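# Leaf springs, load and the sagging ute

A leaf spring pack does three jobs at once. It carries the load, it locates the axle fore and aft, and it reacts the torque that the diff housing feeds into it under power and brakes. A coil does only the first of these and leaves the rest to links. Any change made to a leaf pack to fix ride height therefore has consequences for axle location, and most of the complaints heard about aftermarket springs can be traced to that.

Timo Hellwig has been resetting and building packs at Lammers, a spring works on the industrial side of Carnley, for long enough to have seen several fashions in ute suspension come and go. The current one is the constant-load pack. It is fitted to vehicles that carry a canopy, drawers and a second battery every day of the week, and it is frequently fitted to vehicles that don't.

"People order for the heaviest trip they can imagine," Hellwig says. "Then they drive it to work empty and come back about the ride."

## Rate and free camber

The two figures that matter are rate and free camber. Rate is the force needed to deflect the spring by a given distance and depends on the width, thickness and number of leaves, and on the effective length between the eyes. Thickness dominates: stiffness rises with the cube of it. A pack of fewer, thicker leaves can match the rate of a pack with more, thinner ones, but it runs at higher stress for the same travel and has less interleaf friction to damp it.

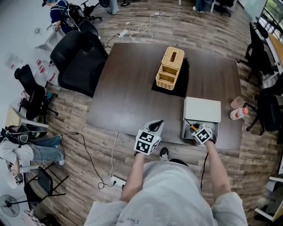

*Hand-held grippers over the table, the right-hand one reaching into an open white box.*

Free camber is the arch in the pack with no load on it. Adding camber raises the vehicle without touching the rate. When a pack has sagged, camber is what has been lost. The modulus of the steel does not change with age, so a tired spring has nearly the same rate as a new one and simply starts from a lower position. A set of add-a-leaf helpers will restore height by increasing both, and owners who wanted only the height are then surprised by the stiffness.

Lammers measures from the wheel centre to the guard lip on level ground, with tyres at operating pressure and the tank full. Side-to-side differences up to 10 mm are left alone if the vehicle is otherwise sound, and many utes leave the showroom with some lean toward the driver's side.

## Shackle angle

The rear shackle allows the pack to lengthen as it flattens. At ride height on a typical underslung or overslung ute layout, the shackle should lean rearward from its upper pivot. A shackle close to vertical adds some effective stiffness on one side of its travel and takes it away on the other. A shackle leaning forward can invert on full droop and lock against the chassis rail.

Excess camber shortens the distance between the eyes and pulls the shackle forward. Longer shackles are often sold as the cure. They lift the rear by half their extra length, tilt the diff pinion upward and put more leverage on the bushes. Hellwig will fit them only with a corrected front hanger, and mostly talks customers out of it.

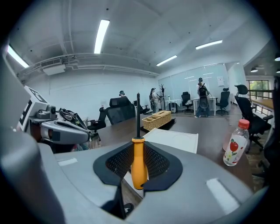
Pinion angle deserves more attention than it gets. With a single cardan joint at each end of the tailshaft, the operating angles should be equal and opposite to cancel the speed variation. Tapered wedges between the spring and the axle pad are the usual correction. They should be steel and located on the centre bolt. Cast alloy wedges crack, and a cracked wedge loosens the U-bolts.

## U-bolts

U-bolts are replaced, never reused. The threads yield slightly at the original installation and will not hold the same clamp load again. Nuts are brought up evenly in a cross pattern with the vehicle's weight on its wheels, and eye and shackle bolts are tightened last, at ride height, so the rubber bushes are not wound up at rest.

Finn Frerichs, who maintains the service fleet at Trodness, retorques every rebuilt vehicle after its first week. His utes run a two-stage pack from Stivari, with a flat overload leaf that makes contact near 80 per cent of rated axle load. Leaf tips and pads are checked at every service. A broken centre bolt was found on one vehicle in June; it had been carrying a 3,000-litre-per-hour pump skid well behind the axle line, and the pack had shifted on its perch far enough to mark the tyre.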